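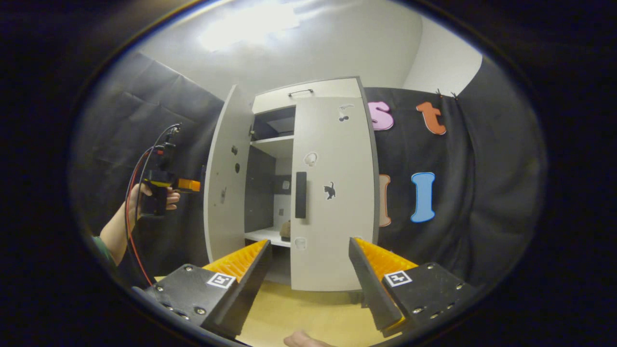 Figure 5. The cabinet task from the hand-held gripper. The left door is open and the right door is closed, with a rounded object on the lower shelf.

4.2 Cabinet tasks

Putting things away is one of the chores people most often ask for when they are asked what a home machine should do. It is also one where published results are hard to compare. A drawer that slides freely and a door with a stiff hinge are both reported as "opening furniture", and the score says little about which one the machine met. For this part of the study we kept to one small white cabinet on a table (Figure 5) and split the chore into stages that could be scored separately.

The stages are: reach the handle, open the door, take the object from the shelf, set it down on the table, and close the door. A trial counts as complete only if all 5 stages are finished without help. A stage is scored as failed if the gripper loses the handle, if the cabinet shifts on the table far enough to need putting back, or if the object is dropped.

Demonstrations were recorded by people using hand-held grippers. The fingers carry ridged orange pads and a square marker each, from which the opening between them is worked out. Across all the household chores in the study we kept 3003 demonstrations, and the cabinet accounts for the largest share. The policy trained on them, Plister, was then run on the Kison arm with the same pads fitted. We compared it with Skullalell, a planner that works from a measured model of the cabinet and does not learn from demonstrations.

Plister was given 84 trials. It reached the handle in nearly all of them and opened the door in most. The trouble came at the shelf. With one door closed, an object on the lower shelf can be partly hidden, and the way in is narrow. A person leans to one side and looks. The arm usually went straight in, and in 13 trials a finger struck the closed door before touching the object. In several others the grasp was sound but the object caught the shelf above on the way out.

Skullalell did better at the shelf and worse at the door. Its path to the object was cautious and seldom touched anything, but it depended on the cabinet standing where the model said it stood. Once opening the door had nudged the cabinet, later moves were off by the same amount. Measuring the cabinet again after each stage cured most of this, at the cost of a much longer run.

The stickers on the right door had no clear effect on either system. We had expected Plister to be thrown by them, as the Rawashdeh kitchen set, used for early training, has only plain doors. Moving the ceiling light's glare mattered more - the dark handles were sometimes missed when the white panel beside them was washed out.

Closing the door was the easiest stage for both. A push anywhere near the free edge is enough, and small errors in position do not build up. We would be wary of any overall figure that gives this stage the same weight as taking the object out.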